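Visine opens Stirnomero simulation service to colleges and small manufacturers

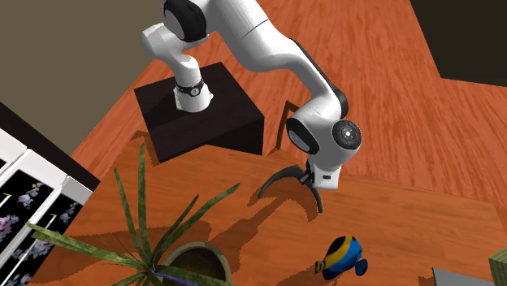

Visine has opened subscriptions to Stirnomero, a simulation service that allows colleges and small manufacturers to plan and test tabletop handling tasks for a robot arm before any equipment is bought. The service was previously limited to a closed trial and is now on general offer, with the first accounts to be activated in January. Each subscription includes a library of furnished rooms in which a task may be set. In one of these, a white arm with a two-fingered gripper stands over a wooden table on which a blue and yellow toy fish has been left within a short distance of a potted plant, whose long leaves spread over part of the working area. Users may keep such a room as supplied, or move and replace the objects in it to match their own premises.

The company said that the furnished rooms had been introduced at the request of trial users, many of whom had found that a task planned on a bare surface had to be planned again once ordinary household or workshop objects were added. The library at launch contains 312 rooms and 1559 separate objects. Shadows are calculated for each item and for the arm itself, and the direction and strength of the light can be changed between one run and the next.

Liên Lại, head of product at Visine, said: "Our customers asked for rooms that look lived in. A plant on the table changes the path an arm can take, and a small rounded object is harder to pick up than a block. We would like those difficulties to be met at the planning stage, when they cost very little to put right."

Stirnomero is supplied in 3 versions. The teaching version is intended for colleges and permits a whole class to work in the same room at once, with each student's runs stored separately. The workshop version is intended for firms with a single arm or none, and adds the import of drawings for custom fingers. The full version includes both sets of features, together with a means of changing the texture of floors, tables and cabinet fronts automatically over a long series of runs. The workshop version is priced at 522 pounds a year for each named user. Prices for the teaching and full versions are given on application and depend on the number of users.

Tusus, a training provider which took part in the closed trial, has confirmed that it will adopt the teaching version for its evening courses in automation. Tươi Huỳnh, who leads those courses, said that students had been able to attempt a pick-and-place exercise in their first session and had then spent several weeks improving it. "They learn a good deal from a failed attempt, and in the simulation they can repeat it as often as they need," she said. She added that the import of drawings had been slow during the trial and that she hoped to see further work on it.

Visine acknowledged that the present release has limits. Soft materials such as cloth are not yet supported, and the leaves of plants are treated as bending only slightly when touched. Contact between the fingers and small objects has been checked against measurements taken on the company's own test bench, but users are advised to confirm the results on real equipment before relying on them for production. An update dealing with soft materials is in preparation, although no date has been set for its release.

Technical support for the service will be provided by Đỗ, which will also run an introductory session for new subscribers every Thursday. Places are free of charge to account holders and must be booked in advance. Organisations that took part in the closed trial will keep their existing rooms and stored runs, and need only accept the new terms of use when they next sign in.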